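31/03/2025

Up before six again. Went through the storeroom at Grutura before the phone started, which is the only time of day I get anything done in there. The plan was to clear the shelf by the door and end up on the panels. I got as far as the panels and stayed there.

Pretel wants them listed by the end of the month, meaning today, and the list I had was the one from June. Half of it is wrong. The long ones are down as short and two are down as sold, and they are still leaning where I left them. I wrote a new list by hand and will type it up tomorrow.

The Alcaraz invoice came in at 3,000, and I had put aside 4,000, so there is a bit left over for new racking. I would like the kind with a felt lip. The metal rack we have marks everything that goes on it.

Lunch was soup and the end of the bread. Moved the van after.

Spent the afternoon on the black panels. They have a very dark matte face and every fingerprint stays on it, so I have stopped using the blue cloths and gone back to an old pillowcase. The long ones are awkward to store. Stand them up and they want to slide, lay them flat and somebody puts a box on top. 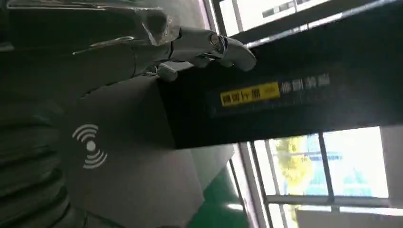 Stoltix called at the end of the day about delivery. They can do it in 9 days if I confirm by noon tomorrow — I said I would. Need to measure the back wall first, and the tape measure is at home in the kitchen drawer.

Rain on the walk back. Made eggs. My shoulder is sore on the left side, probably from the lifting. Bed early, and the tape measure is in my coat pocket now.

2 comments · 9 shares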